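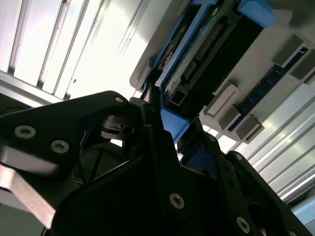
**Hema Rajan**, parish newsletter editor and part-time bookkeeper

2021-04-01

I have kept a paper diary for 17 years and this winter I nearly stopped. The diaries are all the same make, a page to a day, and they live on the shelf above the airing cupboard. I don't write anything private in them. It's mostly weather, what we ate, who rang, and what the boiler man charged.

What put me off was the lockdown. For weeks the entries said the same thing. Walked to Sodwood and back. Soup. Marisol rang. I tried one of those diary apps on my phone, Olleo, which sends you a question every evening at nine. I lasted 26 days. The questions were fine, but I found I was answering them instead of saying what had happened, and I never once looked back at an old answer.

So I've gone back to paper, with a few changes. I write in the morning now, about the day before, while the kettle is on. I allow myself to leave a page blank. And I've started putting in prices again, because when I read the older books those are the bits I like best. A haircut in Wogan cost me £7 in the first one.
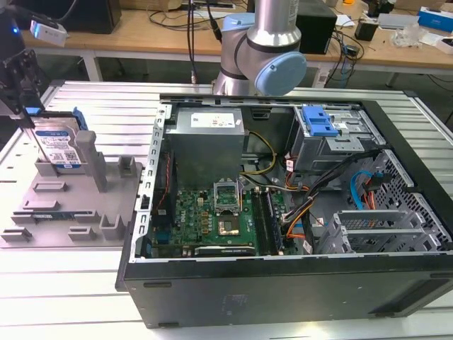 An old diary is easier to use if you can find things in it, and mine had no index at all. Last month I started making one, a book at a time, on plain cards. Each card has a heading such as Garden, Car, Teeth or Visitors, and the dates go underneath. Purchases have a box to themselves, and I put the maker's name first when I know it, so a computer with DELL printed on the board inside goes under D and not under C. Jairo says I should type it all up. I probably should, but I like doing it at the kitchen table with the radio on, and cards are easy to pick up for ten minutes and put down again.

The index has already settled one argument. My sister was certain we had the plum tree taken down in June, the summer Deisy got married. It was the year before — there's an entry with the bill stapled to it. 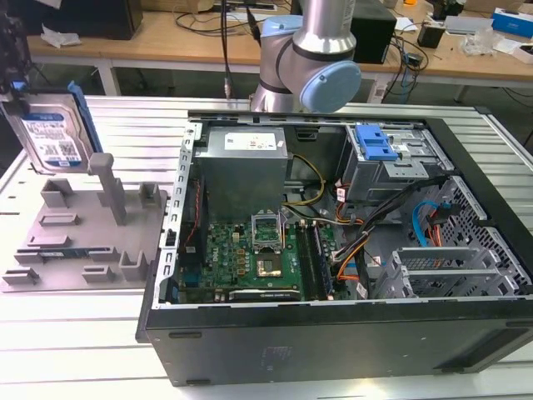 It has also shown me how much I leave out. There is almost nothing in there about work, and hardly a word about the neighbours until Nelly moved in. I've written a good deal about slugs. I'm trying to put in one line a day about somebody other than me, even if it's only what they said at the bus stop.

I'm up to the fourth book now. The handwriting in that one is terrible, and there's a week in the middle where I seem to have used a green pencil that has nearly rubbed away. I'll do that part near the window when the mornings are brighter.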